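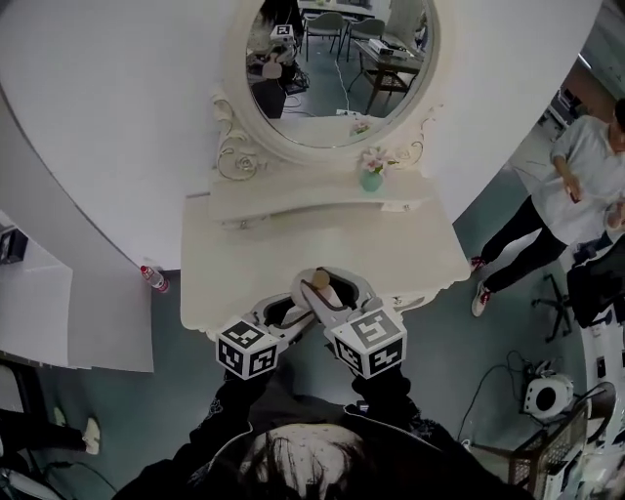

Druvix hand-held grippers: gallery

Home | Products | Hire | Gallery | Support | Contact

November 27, 2020
By Tanko Bassey
3 min read

Druvix is a pair of hand-held grippers made by Ginix for recording everyday tasks. The operator works with one in each hand, and the recordings are used to teach robot arms the same jobs. We offer the pair for sale or for hire, with the marker cubes, two chargers and a carry case. The pictures on this page were taken at a dressing table, one of the room sets we use for small household objects.

At the top of the page the operator has both grippers at the front edge of the table, with the jaws close to a small tan round object. Each gripper has its marker cube on top, where the tracking software looks for it. Small items near an edge are a good test of grip, and we suggest new operators practise them early.

What is in the hire kit

Left and right gripper, two marker cubes, two spare sets of pads, two chargers, one table marker, case and printed guide. The software comes as a download. It stores each session in its own folder and can be set to stop by itself after 300 seconds. We ask customers to check the cubes are fully pushed home before every session, as a cube that has worked its way up will throw the tracking out.

Pads

The standard pads are dark and slightly soft. Ikavitz supplies a firmer set for heavier items, sold separately. Both sets fit with the same two screws and changing them takes 6 minutes with the key provided. Wipe them with a damp cloth and keep solvents away from them.

Bottles and other upright things

A small pink bottle with a brown cap, held upright in the black cradle, as the camera on the gripper records it. The vanity table and its mirror are in view behind. For bottles we tell operators to close the jaws slowly and keep the tool level until the base is back on the table.

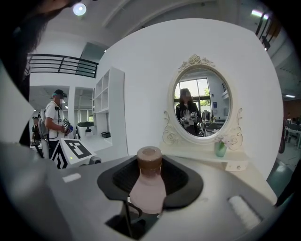
Can the grippers be used without the marker cubes?

They will open, close and record video without them, but the position of each hand will not be saved. Most customers need the position data, so we don't supply the kit without cubes. Replacements are kept in stock and normally go out the next working day.

Prices and booking

The full kit costs £3915 including delivery. Hire is £100 a day, with a refundable deposit of £300. Training is given by Marciniak at their own workshop or at your premises, and is booked separately. The hire kits are fully booked until January, and orders to buy are being sent out as normal. To reserve dates, use the form on the Hire page and say which pads you would like fitted.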